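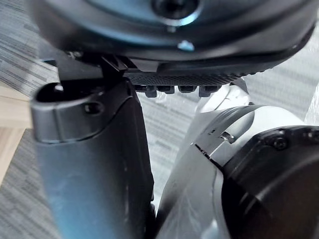
Steroston Floor Items is a set of short clips and labelled stills of household objects being picked up from a carpeted floor and put away. It covers the small things that collect at floor level in a lived-in room: socks, pens, toy bricks, coins, buttons, lids. The floor covering is a grey striped carpet, and the stripes matter to anyone training on the set, as a thin dark object lying along a stripe is easily missed by eye as well as by a model. In close views the carpet may be reduced to small patches, as it is between the four black teeth under the textured pad, and such patches are still labelled carpet.

Version 2
Released Fri 25 August
Maintained by Shanti Chaudhary

Contents

clips/ 138 clips, one tidying task each
stills/ 500 stills taken from the clips, with outlines
labels/ one label file per still, same base name
tasks.txt one line per clip: clip number, task, start layout
layouts/ plans of the start layouts, drawn to scale
CHANGES

The stills were chosen by hand. No attempt was made to balance them by task, so sock sorting is over-represented and lids are scarce. Users who need an even spread should sample from tasks.txt and label their own.

Room

All recording was done in the ground floor sitting room at Unthorpe. The carpet is fitted wall to wall and was vacuumed before the first session of each day. The curtains were left as found, so daylight varies between clips. The ceiling light was on for every task in layouts 4 and 5 and off for the rest, apart from two clips noted in CHANGES.

A second room at Onbridge was recorded for version 1. It had a plain floor and different storage, and the results could not sensibly be pooled. Those clips have been withdrawn. File names beginning ON_ in older copies refer to them.

Tasks

Items start on the carpet according to one of the layouts and end in the tray, the sock basket or the box with a lid. The task line gives the intended end state only. Where a clip ends with an item still on the floor, the outcome field reads partial. Partial clips are kept.

Layouts give positions to the nearest hand's width. Soft items do not land the same way twice, and the plans should be read as a guide to what was put where, with no promise about how it was folded.

Labels

There are 6 classes: cloth, writing, toy, round_small, lid, carpet. Everything else is left unlabelled and counts as background. Outlines were drawn in Shenoy and exported as plain polygons, one per line, class name first.

Cloth covers socks, flannels and dusters. A pair of socks rolled together is one item. Two socks lying across each other are two items, even when the join cannot be seen.

Writing covers pens, pencils and felt tips. A pen and its cap are one item when joined. A loose cap goes under round_small if it is shorter than it is wide, otherwise under writing.

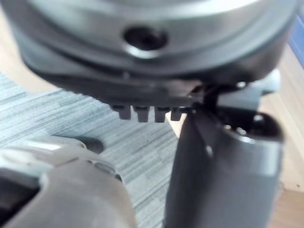 The round_small class gave the most trouble in checking. It holds coins, buttons, washers and counters, all of which can appear as a dark or bright disc a few pixels across. Circular recesses are a common source of false outlines: the dark hole in the front of the silver-grey housing has a thin bright rim very like the edge of a button, and the round opening in the knuckle of the dark grey finger has a similar highlight. Both are background. The rule used throughout is that a round_small item must be a separate object – a hole in something else never qualifies, whatever its rim looks like.

The same applies to rows of small blocky shapes. Toy bricks seen edge-on can show a line of studs, and these are labelled toy with the rest of the brick. A line of teeth along the lower edge of a fixed part is background.

Blur is not a reason to leave an item out. If the class can be told, outline it and set the blur flag to 1. If the class cannot be told, leave it unlabelled and set the still's doubtful flag. Doubtful stills are included in the release and can be filtered on that field.

Known problems

Carpet outlines in version 1 were drawn loosely around table legs. They have been redrawn.

Lid and round_small overlap in practice. Small bottle tops were first labelled lid and later moved to round_small. A few may remain under the old class.

Grey socks against grey stripes have the lowest agreement between labellers. Treat their outlines as approximate along the long edge.

Clip times in tasks.txt are counted from the start of the file. The first movement of an item may come well after that.

Use

The set is meant for work on finding and sorting small household items on patterned floors. It covers one room and one carpet, and should not be used on its own to judge how well a method will do on hard floors or rugs.

Corrections to labels are welcome. Please give the still number and the line of the polygon, and say which class you think it should be. Corrections are gathered up and applied together; the next batch is due in October.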